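Workshop > Opinion > Benches and Surfaces

Buy the Slotted Bench Top

By Terence Tapley
9 May 2024

Most small electronics benches I visit have a rubber mat over a sheet of particle board. People like them because they are cheap and quiet. I had one for years. I now think a ridged aluminum top is the better buy for anyone who builds or tests circuit boards more than once a month, even at the price.

Mine cost $395 with the rail, from a supplier in Kirkley. A decent mat is a lot less than that. Nelli Rissanen, who shares the shop with me, thought it was a waste and said so. Her argument was that small screws fall into the grooves and that bare metal under a live board is asking for trouble. She is right on both points. You do need to keep powered boards off the metal, and you do lose a screw now and then.

What you get back is a surface that stays flat and lets you fasten things down. On a mat, everything slides. You reach for a probe, the cable drags, and the board turns a few degrees. With slots you can put a stop where you want it and leave it there for the whole job.

The second half of the setup is a plate with holders in it. I would not use the slotted top without one. Plastic keeps the board off the aluminum, and a board standing upright in a slot takes up very little room. You can get at both faces without picking it up.
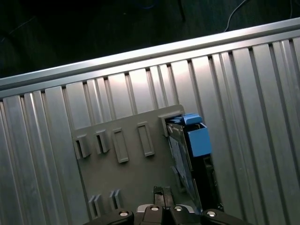

Does the plate need to be screwed to the top?

For light work it can just rest there, but I would fasten it if you push connectors in and out all day.

The usual complaint is glare. Bright metal does throw light back at you, and I moved my lamp to the side in April because of it. That fixed most of it for me. Cleaning is slower too. I run a stiff brush along the grooves and then use the vacuum.

If you solder twice a year, keep the mat. Nelli still has hers at the other end of the room.

Related
Are Label Makers Worth It? by Benedetta Marras
Justdale Parts Drawers After a Year
Where to Put the Bench Lamp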